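Closing lids before building the real thing

Monique Leblanc has a bench in a shared workshop and, so far, more hours in the simulator than at the bench. Her project, which she calls Clivus, is meant to handle the small plastic boxes used in a lab: find the lid, swing it over, press it shut. She started in April and has rebuilt the virtual table 3 times.

"I wanted to make my mistakes on something I didn't have to sweep up," she said when we talked on July 9, 2026.

The budget for the physical build is $1395, most of it set aside for joints and wiring. Until the money is spent, she works on a rendered version with a big white arm standing on a gray block, a blue mat to mark the work area, and boxes with clear lids that hinge at the back. A second arm, dark gray on a black pedestal, stands beside the table.

"The lids are the hard part," Leblanc said. "They're thin, they're clear, and they swing. You come in a little too low and you shove the whole box. You come in high and you close your fingers on air."

She runs each new motion about 40 times before she changes anything. Her first attempts used the same approach angle for every box, and that only worked when the box sat square to the arm. Now she turns the boxes a little between runs — "nobody sets a box down perfectly straight."
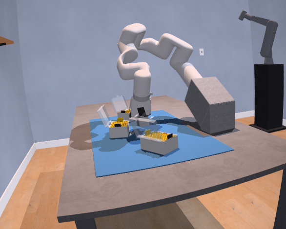

What comes next

The physical version will be smaller. Ginette Pons, who shares the bench, is cutting the base plate and has talked Leblanc out of a heavier one twice.

"The bench flexes," Pons said. "I've leaned on it for years, I know what it does. Put a big arm on there and your nice numbers go out the window."

Leblanc agrees, mostly. She plans to bolt the base down first and run the arm with no boxes for two weeks, logging where the wrist ends up each time. Then one box, lid already open. She has no date for the full set.

"I'd like it done before winter," she said. "The heat in there is terrible."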